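Film night for mixed ages, what to show?
Posted by Noémi Jakab, Trandham, 23 April 2026

We have the hall for a film night in August and the licence covers 2 films. Ages run from six to past eighty. Last year's subtitled drama lost half the room. Any ideas for the first slot, under two hours if possible? 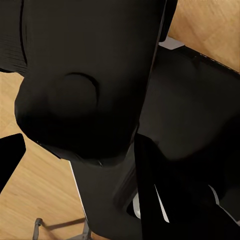

Vilmos Takács
Old slapstick. Hardly any dialogue, so the small ones keep up. Ours had 44 in and most stayed. Check the running time on the disc – the restored versions are often longer.
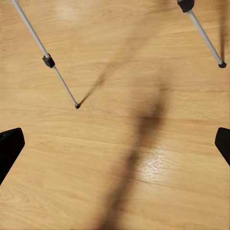
Judit Virág
Anything animated. Mine like the one with the bear.

Ojārs Lukoševičius
Start with a short, then a family adventure dubbed into English. Put the subtitled film second, after a break – people who don't want it can go home. Ask whether the licence counts a short as a film. Ours did.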